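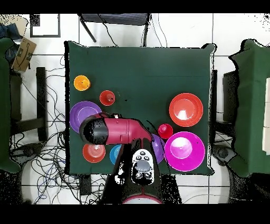 Catalog > Tableware > Children's Plastic Dishes > Trirnora Mixed Set

Trirnora Mixed Color Dish Set

Manufacturer: Beltilum
Line: Trirnora
Contents: cups, bowls and plates in assorted colors
Use: child's table, classroom, play kitchen

The Trirnora set is open-stock plastic dishware in solid colors. Cups and bowls are molded in one piece. Cups come in a single small size. Bowls come in a small size and in a wide, shallow serving size. The plate has a raised rim that keeps cut food and small items on the surface when the plate is carried.

Colors are assigned at packing and cannot be specified for the mixed set. Current production includes yellow-orange, red, orange-red, light blue and purple. Shades of the same color can differ between batches, most noticeably in the reds. Customers who need matching pieces should order by single color under the Ambrose listing, where each carton is filled from one batch.

Dimensions
Cup, height: 9 cm
Small bowl, diameter: 12 cm
Plate, diameter: 15 cm
Serving bowl, diameter: 34 cm

Dimensions are nominal and measured at the outer rim, except for cup height. The serving bowl ships separately from the smaller pieces and does not fit inside the standard carton.

Care
Wash before first use. Top rack of the dishwasher, or by hand with mild soap and a soft cloth. Do not use scouring pads. Do not microwave, and keep away from stovetops and open flame. Tomato sauce and strong food coloring may leave a tint on lighter colors if left overnight.

Storage
Cups and small bowls stack by size. Let pieces dry fully before stacking. If two cups stick together, run warm water over the outer one and pull straight apart.

Replacement pieces
Cups, small bowls and plates are sold singly. Serving bowls are sold singly in red-orange only until October. Pieces from the earlier Trukmont line have a different rim and will not stack with Trirnora pieces.

Orders and returns
Unused pieces may be returned in the original carton. Color variation within the mixed set is not treated as a defect. For school orders and single-color cartons, write to Irén Medve in the order department and include the delivery address and the quantity of each piece.

Page revised Jun 4, 2024

Contact | Shipping | © Beltilum. All rights reserved. | Back to top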